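# Looking After a Pale Wood Tabletop

5th August

A light wood top shows everything. Coffee rings, pen marks and the gray film left by too much spray all stand out on it in a way they never would on dark oak. The good news is that most of the care is quick and the supplies are cheap.

**Every day**

Wipe with a soft cloth wrung out in warm water. The cloth should feel damp in your hand and leave no puddles behind it. Go with the grain, then follow straight away with a dry cloth. An old cotton T-shirt cut into squares works as well as anything sold for the job.

Skip the scouring side of the sponge. It leaves fine scratches that catch the light at a low angle, and you will see them every evening when the lamp is on.

**Once a week**

Add a few drops of dish soap to a bowl of warm water and wash the whole top, edges included. Rinse the cloth and go over it again with plain water. Soap left behind dries to a dull haze, which people often mistake for a worn finish. Dry it well, especially along the joints. 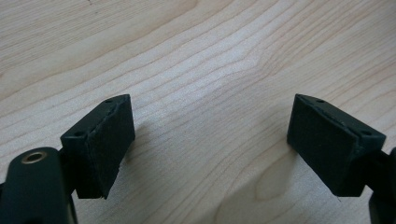 *Szabó*

Take a minute to look at the grain before you clean or sand anything. On a top with long, wavy streaks, the lines may run on a diagonal and bend into arcs near the middle. You don't have to trace each curve. Pick the general direction and keep your strokes long and even. Where the lines bunch close together, go lightly and check your work more often.

A slight sheen is what you want from a satin finish. If one patch looks shinier than the rest, move your head and look again before you reach for a product. Light from a window will do that to a perfectly even surface. A patch that stays shiny from every side is usually polish buildup or a spot that has been rubbed too much.

**Water rings**

White rings are in the finish, and many of them fade by themselves overnight. If one is still there the next day:

1. Lay a dry cotton cloth over it.
2. Set an iron to low, with no steam.
3. Press for 4 seconds, lift, and look.
4. Repeat up to 3 times, letting the wood cool in between.

Dark rings have gone through to the wood and need sanding.

**Crumbs and grit**

Brush the top off before you wipe it. Grit under a wet cloth is sandpaper. The same goes for anything you slide across the table, so put felt pads under lamps, fruit bowls and small appliances. I buy the Gedenel ones in sheets and cut them to size. Press them on firmly and wait a day before you move the item.

**Scratches**

For a light scratch, try a little paste wax on a soft cloth. I use Waltix in the clear. The tinted version is too yellow for pale wood and collects in the scratch as a brown line. Rub it in, leave it ten minutes and buff.

Deeper marks mean sanding and refinishing. Test on the underside first. A solid top can take this several times, but a veneered one may not survive it even once, so find out which you have. Look at the end of the board: on solid wood the grain carries over the edge.

I redid my own top, a secondhand Cluvunby, in February. I finished by hand with 3000 grit and that was too fine. It came out glossier than I wanted, and I had to knock it back with a gray pad.

**What to keep off it**

- Bleach and ammonia
- Furniture spray with silicone in it
- Hot pans, even on a folded towel
- Wet plant pots
- Newspaper, if there is any chance of a spill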